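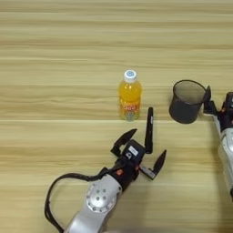
**Opening (2 minutes).** Thank the Murville hosts. State the question for the session: can a machine tidy an ordinary desk without supervision? Introduce Ayantu Wolde, who will take questions on the Rerance trials.

**Main points**

- Grasping a single upright bottle is largely a solved problem. Clearing a mixed surface remains difficult.

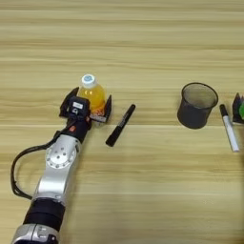

- Thin items that lie flat, such as markers, demand more precision than bottles. Our trials recorded 84 attempts across 6 desk layouts.
- Two arms must share one workspace. Planning for both adds delay.

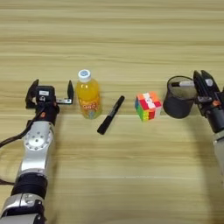

## Position for Discussion

Sevow does not yet recommend unsupervised use in homes. Limited shop-floor sorting may be considered, with an operator present. Pause here for 3 questions before the Wako segment.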